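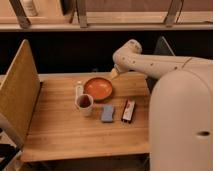
Figure 3a. Robot arm above the orange bowl, with mug, bottle and sponge.

4.2 Recovery time and bowling workload
Match records from the Lisirano women's league were coded by Arango and Koster. The sample held 1,323 overs bowled by 50 players. Spells longer than 4 overs were treated as extended.

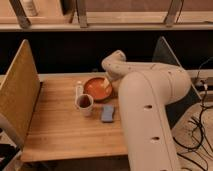
Figure 3b. Arm lowered toward the bowl; a pale utensil rests inside.

Seam bowlers conceded more runs in the second half of extended spells – a pattern also reported for the Trosholm clubs. Spin bowlers showed no clear change. Age was not a factor in either group.
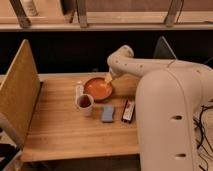

Figure 3c. Gripper holding a pale yellow object, its tip in the bowl.

Rest days between matches were taken from club diaries, which were complete for 61 percent of fixtures. Missing entries were left out of the model.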